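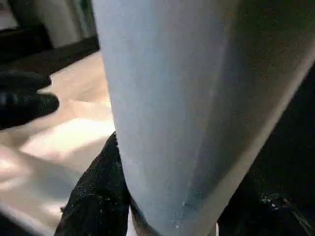

Gulldale Visitor Travel Program: Progress Report, September

Home | Programs | Reports | Contact

Prepared by Ghizlane Filali for Magdy Nasr, Hallport Travel Fund

You asked for a plain account of how the money is being spent and whether the car-free weekend idea is working. The first part is easy. The second I am less sure of than our spring proposal was.

The proposal said that visitors would leave their cars in Hallport and ride the shuttle to Gulldale if the fare was low and the bus met the train. We set the fare low and we met the train. By the end of August we had sold 174 weekend passes. I had expected more, and I suspect a good share went to people who would have come by bus anyway. Our booking form doesn't ask, and it should have from the start.

Toprak Coaches has run the service as agreed. My complaint is with the timetable, which I helped write. The last bus back leaves at 8 p.m., too early for anyone who wants dinner in town, and two of the restaurants have told us so more than once.
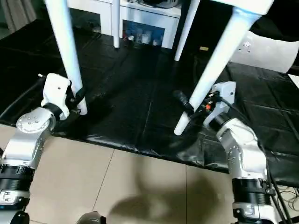
Moving it an hour later would mean paying a driver for a longer shift, and I don't want to commit to that on the word of two restaurant owners who stand to gain from it. I would try it for a month first and look at the ticket counts.

The printed walking guide is finished. We ordered 3000 copies, a number I argued against, and most are still in boxes. The hotels take a stack when we bring one and rarely ask for another. The map inside is good. The page on Geltmont still shows the old footpath, so we are slipping in a correction sheet by hand.

The guest survey reads well at first glance. Nearly everyone who answered liked the trip. But it was handed out on the return bus, so it only reached people who had used the bus and stayed to the end. I would not quote it in your annual review. 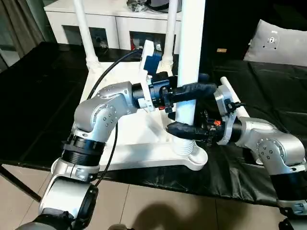 What we plan to do next

1. Add a question to the booking form on how people would have traveled without the pass.
2. Test the later bus for one month, with Toprak's agreement.
3. Hold off on any reprint of the guide.
4. Drop the planned Geltmont day tour. Only 7 people signed up, and the price we quoted them would not cover the coach.

We are not asking for more money this round. If the later bus makes no difference, I would sooner return what is left of the timetable budget than find another use for it.

Share | 8 comments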